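**Week 2 – Work, light and the "productivity" figure**

Read the Chmielewska chapter before the seminar, and read it with a pencil. The claim you will meet everywhere is that brighter workrooms make people work faster. It rests on less than its fans suppose.

The usual source is the Waditz study: 19 workrooms, new lamps in all of them, output up. There was no comparison group. Staff knew they were being watched, and the supervisors who kept the tallies had asked for the lamps in the first place. Oliwia Kurek's re-reading of the tallies (in the reader) finds most of the rise in two rooms. 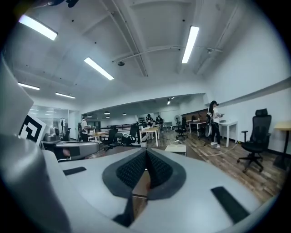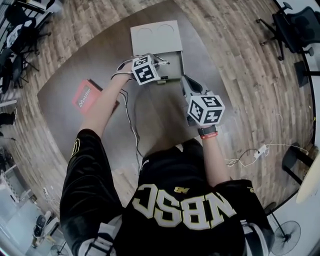
Colour temperature is the second claim, and it is weaker still. You will see 4,000 kelvin given as the "alert" setting, usually with no word on how alertness was measured or for how long. Ask, too, where the light was measured. A ceiling with bright fluorescent tubes tells you very little about what reaches a round grey table when someone is leaning over it with both arms out – the body gets in the way, and a meter held at head height will miss that. Zdzisław Szczepańska makes this point well, then forgets it when she gets to her own survey.

For the seminar:

- Find one lighting claim in a trade brochure and trace it to its source.
- Note who paid for the work.
- Say what result would have counted against it.

Essays on Waditz are due in October. Please don't cite the summary on its own; it leaves out the two rooms where output fell.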